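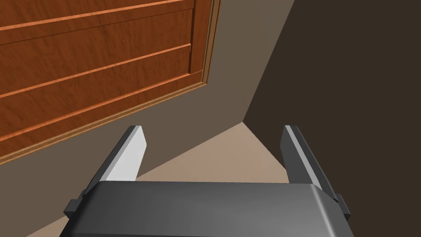 仿真里跑出来的夹爪对比,能直接拿来定采购吗?

眼下只够用来筛掉明显不合适的型号,定不了最后买哪一款。

各位好,接着二月那串讨论说。Gestard 平行夹爪和 Jelholm 细指末端的对比我重新看了一遍,日志也翻了,结论比上次那份汇总要悲观一些。先说明,我对这两家都没有意见,我有意见的是我们自己的测法。

一、成功率的分母

汇总里写总共 3457 次试抓,表格做得很漂亮。可是其中有 898 次在夹爪闭合之前就被控制器判了超时,脚本既没算失败,也没单独列出来,直接从分母里拿掉了。拿掉以后两款看着差不多,加回去就不好说了,因为超时在两款之间分得并不均匀。我不太相信这是巧合。Mostyn 控制器的默认超时是照短行程夹爪设的,行程一长,光张开就要占掉不少时间。

另外“抓住”的判据也太宽。现在只要目标件的杆进到两指之间,脚本就可能提前记一个接触标志,两侧明明都还留着缝。要看夹持力,至少要看指面接触对有没有成立,位置对上了不算数。
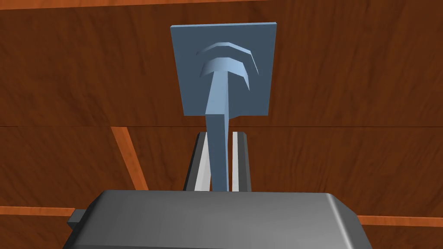

二、腕部相机和头部视角

有人主张以后只留腕部相机,理由是省算力。我不赞成。从腕上看,两指和指间的东西都清楚,手臂与柜体的相对关系就很难判断,尤其是对着大片木纹的时候,纹理几乎给不出深度。头部视角也有毛病,机身白壳占掉下方一大块,但左右两个末端能同时看到,左边黑色的平行夹爪和右边细得多的末端,谁高谁低一眼就有数。做对比测试,我宁可慢一点也要两路都录。

还有一条是给写标定脚本的人的:头部相机的外参请写进每一次运行的日志里。现在是放在一个公共配置里,谁改过、什么时候改的,查不出来。我上次花了一个下午才确认两批数据用的是同一套外参,这种事不该靠猜。

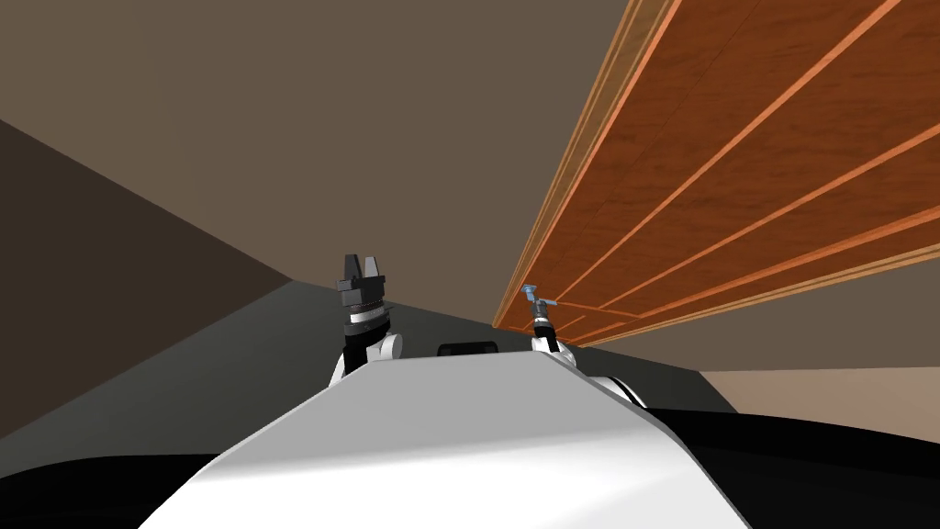 Meinir Ruddock 在上一封里写道:

> 我觉得大家对仿真太苛刻了。Grurkadlow 的接触模型这一版改过摩擦部分,
> 我把两款末端各跑了一轮,趋势和厂家给的曲线对得上。
> 细指末端在柜子边沿这种窄地方明显占便宜,平行夹爪块头大,
> 进去就容易蹭。我的建议是先按这个结果下单,实机到了再微调,
> 否则又要拖一个季度。
> 指尖定位误差我设的是 5 毫米以内都算合格,应该够用了。

Meinir,趋势对得上厂家曲线,我看不出能说明多少问题。厂家的曲线多半也是拿差不多的接触模型算的,两边一致,有可能只是一起错。摩擦那部分改动我也试了,把系数上下调一点,两款的名次就会对调。名次这么不稳,你让我拿什么去跟管钱的人交代?

5 毫米的门槛我也想请你再考虑一下。对宽指面来说这点误差无所谓,对细指末端来说,偏这么多可能已经整个错过去了。同一个门槛套在两种几何上,看着公平,其实偏袒了其中一个。

不过窄处通过性这一点我基本同意你。末端贴着柜体下沿工作的时候,细的那种余量确实大。我只是认为“能伸进去”和“伸进去以后能夹稳”得分开记分,汇总里把它们合成了一个数,合完就没法再拆了。

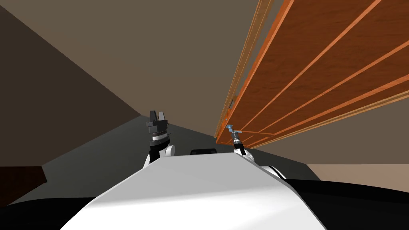
三、下一轮怎么测

我的提议如下,有不同意见请直接回到列表,别单独发给我。

超时单列一栏,和失败、成功并排,分母一律用总次数。Mostyn 的超时按各夹爪的行程分别设,数值写进日志。

摩擦系数每款至少取高低 2 档,名次在两档之间翻转的项目一律标“未定”,不参与排名。

定位门槛按指面宽度的比例来定,具体比例我没有把握,请 Tamunoemi Ibrahim 看看以前那份指面磨损的记录,有没有能借用的数。

左右臂对调再跑一遍。目前平行夹爪总在左,细的那款总在右,柜体也总在同一侧,我怀疑有一部分差别根本是站位造成的。

四、采购

在上面这些做完之前,我对下单投反对票。可以先问 Gestard 和 Jelholm 肯不肯借样件,哪怕只借指尖也行,装到台架上做个简单的拉脱就比再跑一晚上仿真有用。借不到的话再议。

脚本的修改我放在老地方了,分支名里带 timeout 的那个。判据那部分还没写完,先别合并。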